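# Helldale dish swap returns for a second winter

2019-02-04

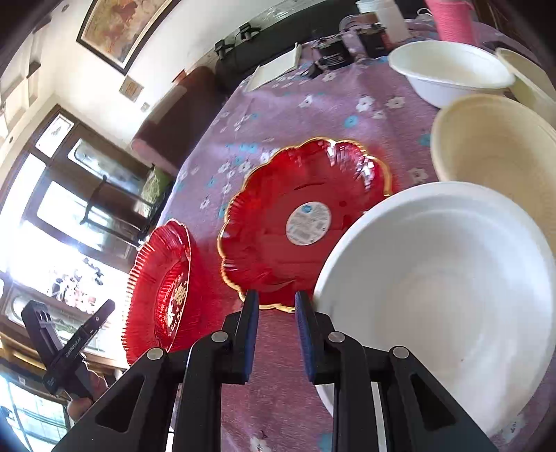
The Helldale dish swap is back, and if you have a cupboard that won't quite close any more, Solange Lebrun would very much like to hear from you. She started the swap last winter after clearing out her aunt's house on Guillot Street and finding far more plates and bowls than one family could ever eat from, and it has grown a good deal since then. In January alone, neighbors brought in 321 pieces, and 277 of them have already gone home with somebody new.

The idea is a simple one. You bring what you don't use, you take what you will, and no money changes hands. Bowls tend to go first, Lebrun says, and the big white ones go fastest of all – everybody seems to want one for bread dough or for a salad when company comes. Cream-colored bowls are nearly as popular, and people like to mix them in with the white.

Red glass is the other favorite this winter. A red plate with a scalloped edge and a thin line of gold around the rim looks lovely on a flowered tablecloth, and it does very nicely for cookies or cut fruit. Lebrun suggests leaving any label sticker in place until the plate has found its new home, then soaking it in warm soapy water and rubbing gently with a soft cloth. She would keep anything with gold trim out of the dishwasher and well away from the microwave.

"I had a woman tell me she only came to drop off a box," Lebrun said, "and she left with a bigger box. I was so pleased for her!"

The next swap will be held at the Fumness Hall, on the Bodimitz Road side, where there is parking and a ramp to the door. Doors open at 2 in the afternoon. Please wrap each piece in newspaper or a dish towel, and check rims for chips before you pack – a chipped plate can still be handed in for the mosaic class, but it goes in a separate crate by the entrance. Lids are welcome too, with or without their bowls. Coffee will be on, and children are welcome if they can keep their hands in their pockets near the glass.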